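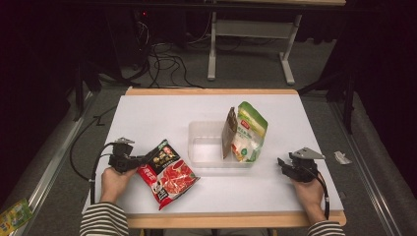 A clear plastic container and snack pouches on a white board.

Whose Frontier Was It?

2021-12-13

Every few years somebody rediscovers the border family. The story goes like this: on the edge of some empire, far from the capital, a clan of hard riders holds a valley for generations, takes orders from no one, and guards the pass for whoever pays. It makes a good chapter. I have read it in five languages and I am less convinced each time.

The latest version concerns the wardens of Ullutier, a hill district that has never had much of an archive and has made up for it with songs. A new wave of popular histories, and one very handsome traveling exhibition, asks us to believe that a single household, the Hakala, ran the place without a break for 300 years. The maps are lovely. The family tree takes up a whole wall.

Look at what holds the tree up. For the first century there are 2 documents. One is a grant of grazing rights that names a Hakala as a witness, well down the page, after a miller. The other is a tax list from the market town of Arumus, where the name appears next to a sum so small that it is hard to picture its owner commanding anybody. From these we are supposed to get a dynasty.

The later material is better, and it is also stranger. The Arumus registers record 62 disputes over tolls at the pass, and the wardens lose most of them. They lose to shepherds. They lose to a widow with a salt cart. Twice they lose to each other, which raises the question of whether "the Hakala" were one family at all or simply the people who happened to live at the toll house and took its name. Plenty of titles worked that way. The books mention the possibility in a footnote and move on.

Then there are the horsemen. A court chronicle says the wardens could raise 900 riders at a week's notice, and that number turns up everywhere now, on book jackets and on the exhibition's opening panel. The chronicler never visited Ullutier. He was writing to explain a defeat, and a large enemy is a useful thing to have in such a case. The hay tithes for the district, which survive for part of the same period, would feed perhaps a quarter of that many horses through a winter.

None of this means the wardens are a fable. Someone collected those tolls, and someone repaired the bridge at Livico after the floods one November and billed the crown for it at great length. That bill is my favorite thing in the whole record. It complains about the price of rope. I would happily read a book about the rope, the bridge and the widow's salt. The publishers seem to prefer cavalry, and the exhibition moves on to its next city in the spring with the family tree still in one piece.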